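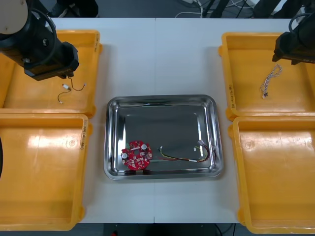
Najwa Karam asked in reply to the first draft whether the stop should be called a fault at all, given that no part was damaged and the controller did what it was set up to do. The group has kept the word. An arm that halts during a sorting task and cannot be restarted from the panel has failed in its purpose, and the report treats it in that way.

Project Dumgate: Interim Report on the Cable Snag and Unplanned Stop
Submitted July 2023

1. Background

The Dumgate cell sorts small electronic parts from a central steel tray into four yellow bins. Wire harnesses are the most difficult items, as they change shape when lifted and their free ends may catch on a rim or on another part. The sorting program, Clement, was written by last year's group and was taken over with few changes.

2. The incident

During a long run, on cycle 1,710, the left arm closed on a harness whose far end was caught under the edge of a circuit board. The arm continued to lift. The load limit was reached after 5 seconds and the arm stopped with the harness under tension. Fadi Masri pressed the emergency stop and the cell was isolated before anyone reached over the table.

The restart was refused. The log showed a position error on the wrist joint, and the arm had to be released by hand following the Yammine procedure. The cell was out of use for 32 minutes.

3. Causes

The load limit in Clement had been set for rigid parts and was too high for wiring. In addition, the program chose its grip point from the outline of the harness alone and made no check for contact with neighbouring parts. The group also found that the release procedure was kept in the store room, which delayed recovery.

The layout of boards and harnesses in the tray was reviewed again when the revised settings were prepared. 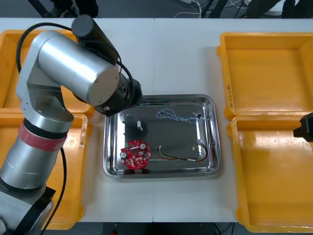

4. Actions taken

The load limit for harnesses has been lowered to 12 newtons. A short test lift now comes before the full lift, and the gripper opens if the load rises too quickly. A copy of the Yammine procedure is kept beside the panel.

5. Work outstanding

The Prirkatel logging module does not yet record cable load separately from joint load. This is to be corrected in August, after which the long run will be repeated under supervision. Until then, unattended running of the cell is not permitted.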